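Why Do Towels Dry Things?

Spill a glass of water on the kitchen table and you will probably reach for a cloth. You put it on the puddle, wait a moment, and the puddle gets smaller. The water has not vanished. It has moved into the cloth. This page explains how that happens, and why some cloths are much better at it than others.

Soaking up has a name

When a material takes in a liquid, we say it absorbs the liquid. A material that does this well is called absorbent. A sponge is absorbent. So is a paper tissue. A plastic raincoat is not, and that is exactly what you want from a raincoat.

Water is made of tiny particles called molecules. They are far too small to see, even with a school microscope. Water molecules pull on each other, and this is why a drop of water on a shiny surface sits up in a little dome instead of spreading out flat. Water molecules can also pull towards other materials. When water touches something it is attracted to, it spreads out and clings.

Water that climbs

Now think about a very narrow gap, such as the space between two threads. Water clings to the sides of the gap and creeps along them. As it creeps, it pulls more water in behind it. This is called capillary action. It can even make water travel upwards for a short distance.

Plants use capillary action to help move water from their roots towards their leaves. Candles use it too. The melted wax creeps up the wick to reach the flame. In a cloth, the water creeps along hundreds of narrow gaps at once. 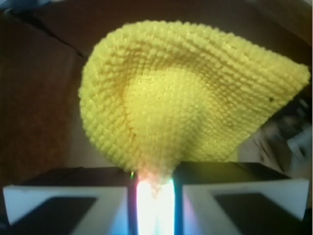

The narrower the gap, the higher the water can climb. In a wide gap there is too much water to lift compared with the sides it can cling to, so it does not get very far. A drinking straw standing in a glass will only raise the water a tiny amount, but a strip of kitchen paper will pull it up by several centimetres.

What threads are made of

Pull a loose thread from an old piece of cloth and look at the end of it. You will see that it is made of finer hairs twisted together. These hairs are called fibres. There are gaps between the fibres in each thread, and bigger gaps between one thread and the next.

Different fibres behave in different ways.

Cotton comes from the fluffy part around the seeds of the cotton plant. Water gets in between the fibres and also into the fibres themselves, which swell a little.

Wool comes from sheep. The outside of a wool fibre is slightly waxy, so drops may roll off at first. Damp air can still get inside, and wool can hold quite a lot of water before it feels wet.

Polyester is made in factories from oil. The fibres do not take in much water at all. Sports shirts are often made of polyester so that they dry quickly.

Microfibre is made of factory fibres much thinner than a human hair. The fibres hardly soak up any water themselves, but there are so many of them, with so many narrow gaps in between, that the cloth holds a lot.
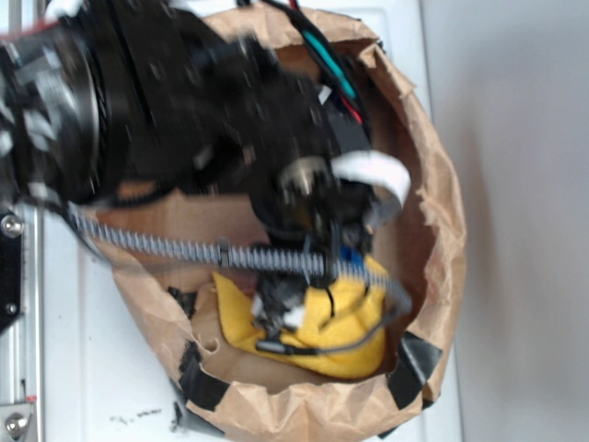 Why towels are bumpy

Run your fingers over a bath towel and then over a bed sheet. Both may be cotton, but they feel very different. The sheet is smooth. The towel is covered in small loops of thread.

The loops give the towel more surface. Surface is the part of an object that can touch the things around it. Imagine a flat piece of string laid along a ruler, then a second piece laid in loops along the same ruler. The looped piece is much longer. A towel packs in extra thread in the same way, so more thread touches the water on your skin.

Knitted cloths and cloths with ridges work in a similar way. The ridges stand up, the valleys between them give water somewhere to go, and the cloth is good at scrubbing as well.
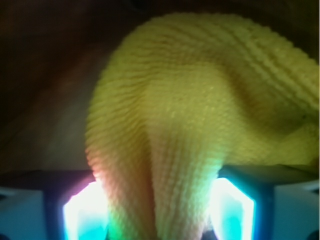 A knit towel with ridges.

Try it yourself: the great soak-up test

Our science writer Niamh Quinlan tried this test with a class of eight-year-olds. It is a bit messy, so do it near a sink and ask a grown-up first.

You will need:
4 pieces of different cloth, cut to the same size
a bowl of water
kitchen scales
a tray
a pencil and paper

What to do:
1. Weigh each dry cloth and write down the number.
2. Put the first cloth in the bowl and count slowly to 20.
3. Lift it out and let it drip over the bowl until the drips nearly stop.
4. Put it on the scales and weigh it again.
5. Take the dry number away from the wet number. The answer is the weight of the water in the cloth.
6. Do the same with the other cloths.

In Niamh's test, the winner was a piece of old bath towel. It held 162 grams of water. The piece of polyester shirt came last.

To make it a fair test, change only one thing at a time. Here you are changing the kind of cloth. The size of the pieces, the counting and the dripping should stay the same. Do the whole test 2 times if you can, and see whether you get the same order.

Keep your dry pieces in a bag or a box until you need them. A cloth that has been sitting on a wet worktop has already started soaking.

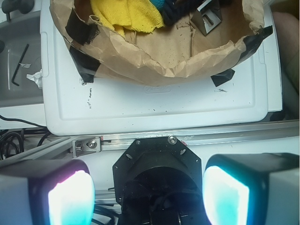 A yellow microfibre cloth in a paper bag.

Where does the water go next?

Hang a wet towel on the line and it dries. The water turns into a gas called water vapour and mixes with the air. This is called evaporation. It is faster when the air is warm, dry and moving. Spreading the towel out helps too, as more of it can touch the air. A towel left in a heap stays damp in the middle for a long time and may start to smell, which is caused by tiny living things called bacteria.

Words to remember

Absorb: to take in a liquid.
Capillary action: the way a liquid creeps along narrow gaps.
Evaporation: when a liquid turns into a gas.
Fibre: a very thin hair of material, used to make thread.
Molecule: a tiny particle made of atoms joined together.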